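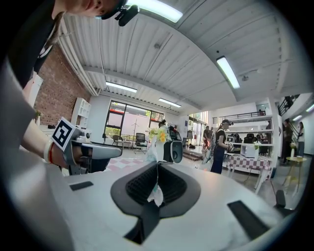

White gripper body with black rubber pad

Tagged: Bass guitar > Learning > Switching instruments

Moving from banjo to bass – where do I start?

Posted by Khairul Ginting

I have played five-string banjo for six years, mostly bluegrass with a couple of friends, and a bit of guitar before that. Our bass player moved to Fuvstead in April and the band wants me to take over, as we already have a guitarist who can cover the banjo parts. I bought a used four-string bass, medium scale. It plays fine but I am struggling with a few things.

My right hand wants to roll all the time. I keep hitting too many notes and the drummer says I am rushing. My fretting hand gets sore after twenty minutes, mainly at the base of the thumb. Also I can't decide between fingers and a pick. I used fingerpicks on the banjo and tried them on the bass, which sounded awful.

We have a set of eleven songs to learn, mostly fast punk and some country. Is there an order I should learn things in? I don't have money for regular lessons right now.

Posted by Hannelore Hollenstein

I went from guitar to bass and had the same sore thumb. Check where your thumb sits. If it is hooked over the top of the neck you are probably squeezing. Put it flat behind the neck, roughly opposite your middle finger, and see how little pressure it takes to get a clean note right behind the fret. You may be pressing twice as hard as you need to. Have the action looked at too. Mine was set very high when I bought it and a shop lowered it while I waited.

Stop when it hurts. Do ten minutes, take a break, do ten more. If the soreness is still there after a few weeks, see a doctor about it.

For the rushing, set a metronome to 80 and play only root notes, one per beat, for a whole song. Then go to eighth notes. It is dull but it works. When you can do that without drifting, put the metronome on beats 2 and 4 only. Record yourself on your phone and listen the next day – you hear the rushing much better when you are not holding the instrument.

As for the rolls, try playing everything with just your index and middle fingers, strictly alternating. Rest your thumb on the pickup or on the low string. Mute the strings you are not using. On a banjo you can let things ring, but on a bass it turns to mud.

I would learn the country songs first. A lot of them are root and fifth, and you will already know the chord changes from bluegrass.

Posted by Arsen Kovalchuk

Use a pick for punk. Heavy one. Downstrokes if you can keep up, alternate if you can't. Done.

Posted by Alun Ifans

I agree with most of what Hannelore said, but I don't think you have to choose between fingers and a pick. I use a pick for the fast songs and fingers for the slow ones, and I keep the pick tucked in my palm between songs.

One thing to add is to practice with the drummer alone, without the rest of the band. We did an hour before each rehearsal for a month. Watch the kick drum foot and try to land your notes on it.

What strings are on it? Old ones can be pretty dead.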